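Posted in: Office & Storage | Photo Galleries

Low Storage Along the Desks: A Cabinet Gallery

The Schnyder office went over to low cabinets in May. Before that, most of the paper lived in two tall metal units by the entrance, and people had to walk the length of the room to get a folder. The low units stand next to the desks and everyone uses them. This gallery covers the cabinets and the folders that go in them.
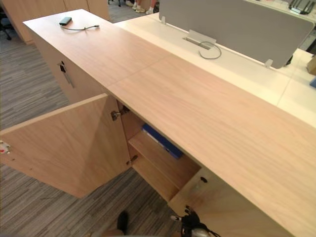
Low units were picked over tall ones for two reasons. They leave the view across the room open, and the top can be used as a work surface. The light wood grain sits well next to the white desk and the gray divider. Inside there is one shelf across the compartment, and a binder can lie flat toward the back of it. The doors lock. The office keeps the key in the lock during the day and collects the keys at closing time.

Folders

The office bought plastic folders from Erkix to replace the old card ones. Card folders wore out at the corners after a year or so of daily handling. Plastic ones wipe clean and slide in and out of a full shelf more easily.
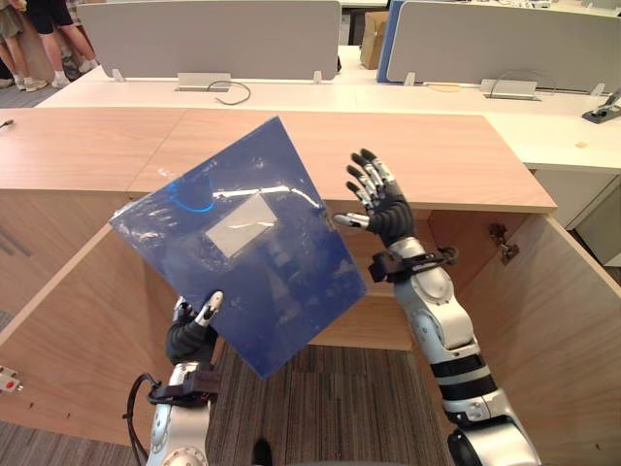
Each folder gets one label, with the client name first and the year second. Ming-te Fung set up the system and wrote the first 178 labels by hand. Later ones were printed. Closed jobs are moved out every 6 months and go to the Maltov storage building across town. Anything still open stays in the cabinets, whatever its age.

The rule for putting folders back is simple. They go on the shelf they came from, label facing up, and the door gets closed. If a shelf is full, the folder goes to the next unit down and a note is left on the old shelf. 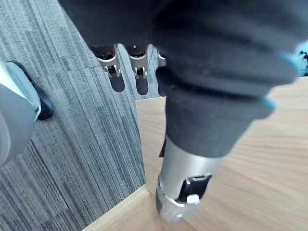

Floor and Clearance

A cabinet this low needs free floor in front of it. The doors swing out just above the floor covering, so a bag or a box left there will stop them from opening all the way. The office leaves a clear strip the width of one open door, and chairs are pushed back under the desks at night.

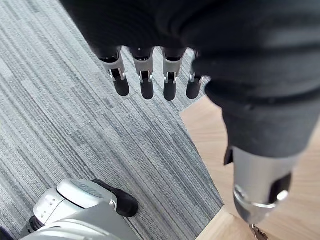 The same strip makes cleaning easier. The floor is vacuumed twice a week and the cabinet tops are wiped with a damp cloth. Hinges are checked once a year and tightened if a door starts to drop.

The full job came to some 3,000 dollars, including delivery and the folders. A second row is planned for the Trereo side of the office.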